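Notebook, arm bench, January, afternoon session

Picking up where I left off before the break, so skip back a few pages if you want the wiring saga. Baltazar Serrano was in for the first hour and then had to run to his chem lab, so most of this is me talking to myself.

The task for the Canow meet is still the plate one: pick up a play food item, put it on the plate, let go without dragging the plate along. We get 30 tries per item on the day and the score is just how many land. Kamran Ghaffari (our advisor, for whoever reads this next year) wants us to be running full practice sets by the end of the month. I want that too! I also want the pick to stop looking so nervous.

First thing today was the approach height. Baltazar had it coming in high and then dropping straight down, which is fine for flat stuff but gets ugly with anything lumpy, because the fingers catch on a bump and the whole item rolls. I changed it to stop a bit above, wait half a second, then creep down at the slow speed. Feels like forever when you're standing there watching, but I like it a lot better. The half second is in the config as hover_wait, please don't rename it again, Bavo reads it by that name and I lost most of an evening to that last time.

(Bavo is the planner script, Tamayo is the logger. Yes, we should have picked names that mean something.)

Then the log. Tamayo says we're at 1,374 attempts since the fall and 642 of those are marked good, but I don't trust the second number at all. Before the break we were marking "good" for anything that ended up touching the plate, even hanging off the rim, and the meet rules want it fully inside. I started going back through the old ones and relabeling, got 97 done, and my eyes gave out. If anybody has a free lunch period, the rest are in the shared folder and it's pretty mindless work. Put your initials in the last column so I know who to ask.

Still bugging me: the grip force. Baltazar thinks we should turn it down for the soft items and I think we should leave it alone until the approach is settled, otherwise we're changing two things at once and we'll never know which one did it. We went back and forth on this for a while and agreed to ask Kamran. Also the release. At the moment it opens all the way in one go and I'd rather open it halfway, pause, then the rest. Haven't written that yet, it's maybe ten lines.

Plate position is in the config too now, so you can move the plate and only type it in once. Measure to the center of the plate, please, from the near left corner of the table. I did it from the rim the first time and spent a while being mad at Bavo for no reason.

Next time: write the two-step release, run one full set on a single item before switching, and get the cable clips from Biltar if the order ever shows up. 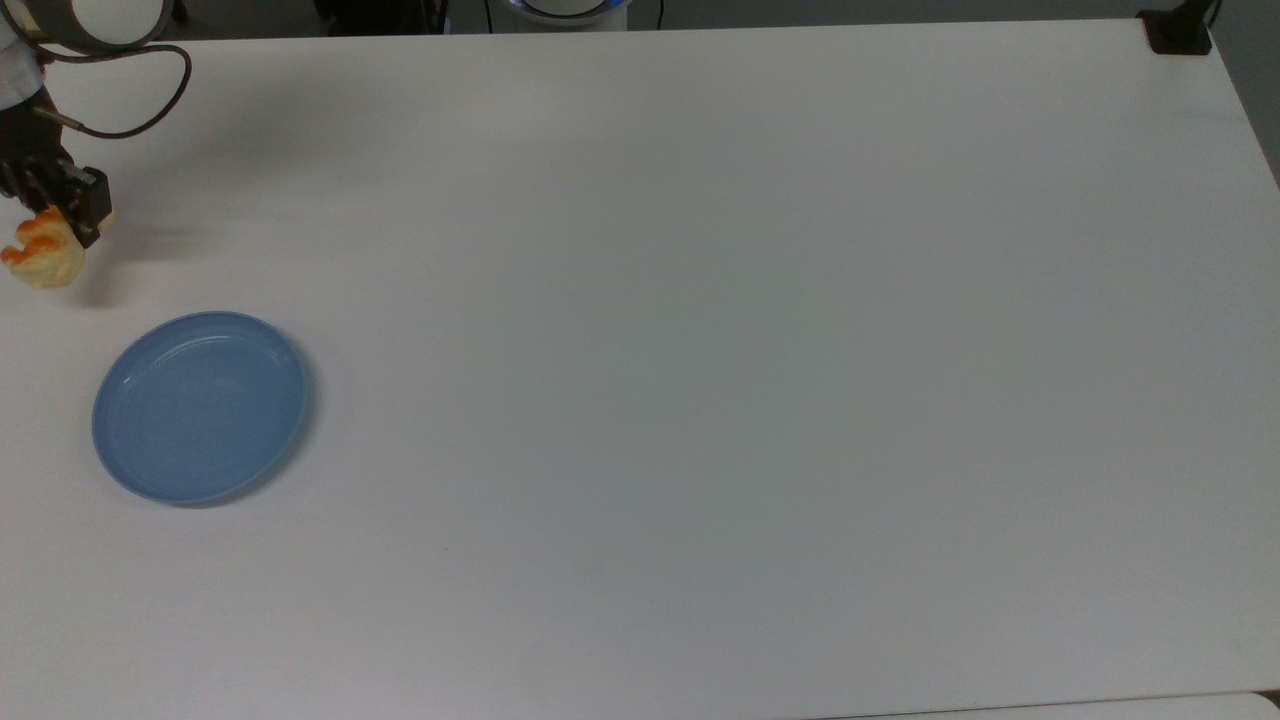
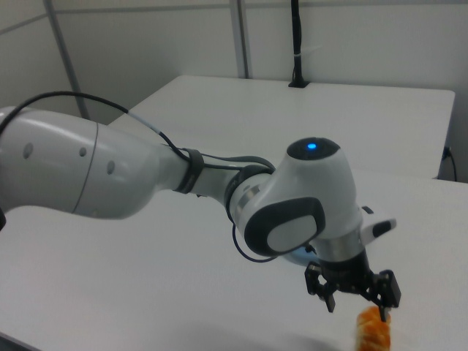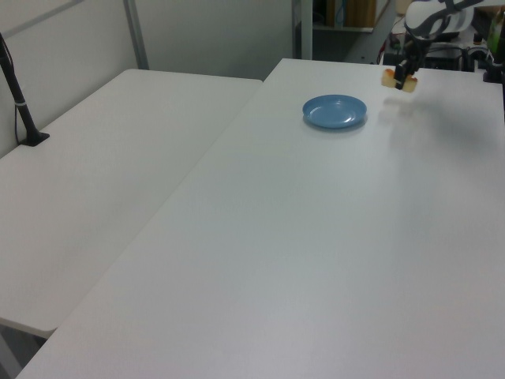

Plate task, arm bench. First one has the item up off the table with the plate still empty, second is the gripper down close over the item, last is the open gripper near the table with nothing in it.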